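Questions I get asked a lot

I'm Loubna, and I run Hanthorpe Supper Table, which is a grand name for me cooking dinner for strangers in my own house. I started it 2 years ago with a borrowed stockpot and no real plan. The same questions keep landing in my inbox, so I finally sat down and typed out the answers. Last updated May 25, 2019.

How does a supper club night work?
You book a seat, you turn up at my door, and you eat what I'm cooking. Everyone sits together and starts at the same time. There's a starter, a big main that gets passed around, and something sweet. I sit down with you for dessert if nothing is on fire.

Do I have to bring somebody?
Nope! Plenty of people come alone. I put the solo guests near the middle so they don't get stuck at the end next to a couple who only want to talk to each other.

How many people come?
I cap it at 13. I tried 17 once, in April, and two people ate with their plates on their knees. They were very nice about it, but never again.

Will I be eating with my elbows in my neighbor's soup?
A little, yes. It's a home, so it's cozy. If you need more room, or you're coming in a wheelchair, tell me when you book and I'll give you the end by the garden door – there's no step on that side.

What should I wear?
Whatever you'd wear to a friend's house. I'll be in an apron and probably yesterday's jeans. Just know that there's a bare wood table and no tablecloth, and I'm generous with sauce.

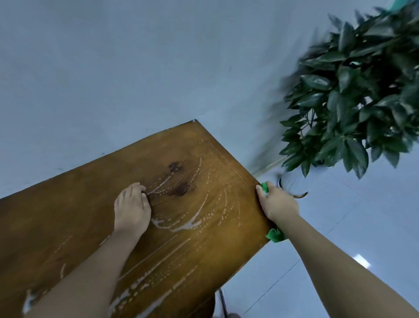
Can you cook for my diet?
Usually. Vegetarian is easy, and half my menus are vegetarian anyway. Vegan and gluten free are fine with three days' notice. I can't promise a nut-free kitchen, so if your allergy is a serious one please don't risk it with me. I'd feel terrible.

What kind of food is it?
I grew up on my grandmother's Egyptian cooking, so there's a lot of lentils, rice, slow onions and lemon. Every other month my friend Subbarao Chacko takes over the stove and does a Kerala menu, and those nights sell out first. His fish curry is better than anything I make and I've stopped pretending otherwise.

Can I bring wine?
Please do. I don't sell any. I have glasses, a corkscrew and ice. Put your name on the bottle if you're attached to it.

Wine, candles, hot dishes... what happens to the table?
People worry about this so much! Coasters and trivets are out, use them if you remember. If you spill, just say so and I'll grab a cloth. It's a table for eating at, and I clean it a lot. Foam cleaner, a rag, a bit of elbow grease, and then I leave it alone.

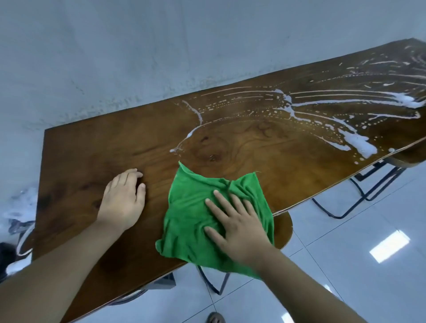 Foam cleaner on the dark wood tabletop.

Can I bring my kids?
Over tens are welcome at the regular price. Little ones I'd say wait for the summer lunch, which is out in the yard and much louder.

What if I have to cancel?
Up to two days before, you get all your money back. After that I've bought the food, so I'll ask you to send a friend in your place. If you're sick, please stay home and write to me and we'll sort something out.

How do I hear about new dates?
Get on the mailing list. There are 118 of you on there now, and I only write when there's a new menu. Seats go to whoever replies first – I don't hold any back, even for my sister.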